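8 December 2021
By the Lullimis news desk

Skergate group teaches robots to handle cloth with a tool held in the hand

A research group in Skergate has published the first result of Lullimis, a project on how robots can learn to pick up soft things. The group collected 800 short recordings in homes in Berville, beginning in June. In each one a person works with a hand-held gripper, and a camera on the tool records the work. After checking, 648 recordings were kept for training.

Cloth is difficult for a robot — it changes its shape with every touch. The group compared two ways of choosing the place to grip. When the method learned from the whole movement, and not only from the last moment before the fingers close, it succeeded in 139 more trials than the older one. The new method also needed less time for training.

One of the tasks is done at the bed, where a printed cloth is held by its middle between the two fingers, over a plaid duvet.

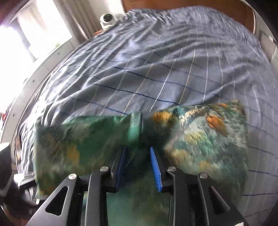 Next steps

The partner company Aguiar will test the method on a robot arm next year, with over 100 kinds of fabric. Thick towels remain a problem, the group writes.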